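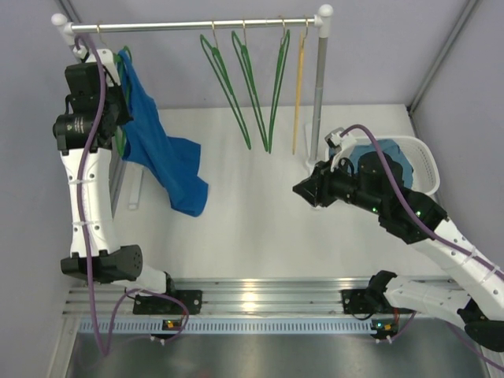
# Gripper comparison, garment cell: frequently asked questions

Maintained by Rima Saab. Send corrections to her or to Chang-ho Ji. Last revised in May.

## Scope

**Which grippers are being compared?**
The Janen two-finger gripper and the Farton two-finger gripper. Both are driven by the same wrist motor type and the same Odera controller. Suction and soft-finger designs are out of scope for this round.

**What is the task?**
Hanging T-shirts. A trial begins with a shirt in the laundry basket and a bare hanger on the rod. It ends when the shirt is on the hanger and the hook is back over the rod, or when the time limit expires.

**Why are the hangers different colors?**
Green hangers are used for scored trials. The yellow one marks the end of the usable rod next to the pole and is never picked. Its position is checked at the start of each session.

**Are the two arms running different grippers?**
No. Both arms carry the same model within a session. Mixed sessions were tried early on and dropped. Handover failures could not be assigned to one gripper or the other.

## Test procedure

**How many trials are in the current data set?**
1,751 attempts, of which 412 were stopped by the operator or by a controller fault. Stopped attempts stay in the log with a reason code. They are left out of the success rate and reported separately.

**How is a grasp scored?**
Per attempt, with three outcomes:

- `hold`: the item stays between the fingers until commanded release
- `slip`: the item moves in the fingers but is not dropped
- `drop`: the item leaves the fingers before commanded release

Hanger grasps and fabric grasps are scored in separate columns. Do not merge them. The Farton fingertips do well on fabric and poorly on thin hanger stock, and a combined figure hides this.

**Can I use my own shirts?**
Only for unscored runs. Scored runs use the blue shirts from the bin under the bench. Fabric weight has a large effect on slip.

**How often are fingertip pads replaced?**
Every 14 sessions, or sooner if a pad has lifted at a corner. Record the change in the session sheet. Pads from different batches should not be mixed on one gripper.

## Hardware

**Does swapping grippers require recalibration?**
Yes. The two models have different finger lengths, so the tool offset changes. Load the matching profile, then run the `touch_rod` routine on each arm. If the left and right results differ by more than 5 mm, check the bolts at the mounting base before repeating the routine.

**How should the arm cable be routed?**
Follow the upper link, secure with cable ties, and leave slack past the elbow. The arm must be able to reach the left end of the rod without pulling the connector. A loop hanging below the rail is acceptable if it cannot catch on the other arm.

**The gripper closes but reports no contact. What should I check?**
1. The connector at the gripper.
2. The current threshold in the loaded profile. The Janen default is too high for a single layer of jersey.
3. Firmware version. Both arms must match.

If all three are correct, file a fault and pass the log to Jong-dae Byun.

**Can the fixed camera be moved?**
No. The Stuven tracking software assumes a fixed view of the rod and platform. Moving the camera invalidates the session.

## Results and access

**Which gripper is better?**
No selection has been made. The Janen gripper leads on hanger grasps and the Farton on fabric pickup from the basket. Forough Mohammadi is repeating the basket trials with revised Janen pads, and the comparison will be updated when those are complete.

**Where are the logs?**
On the shared drive under `garment_cell/logs`, one folder per session. Write access is through Teodoro Nieto.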